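4.2 Idle load at the Gavholm site

The operator's brochure for Gavholm promises a data center that "sleeps when its customers sleep." We metered 129 racks through September and found a light sleeper. With no jobs queued, the hall still drew 70 percent of its peak power, most of it spent on fans cooling servers that were busy waiting. Limsakul and Tarar report a similar habit at Derese, where the scheduler was blamed, replaced, and then blamed again.

We tried the obvious remedy first and let racks power down after 10 minutes without work. The tenants objected to the 90 seconds it took to wake them, although their own billing scripts routinely took longer. A staggered wake-up order, suggested by Afridi, settled most of the complaints. The rest came from one tenant and are treated in Section 5.

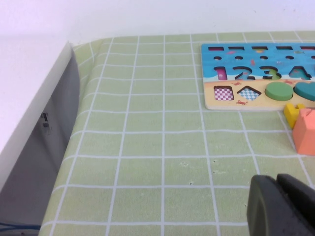 Figure 3. Wooden puzzle board on a green tablecloth with a white grid.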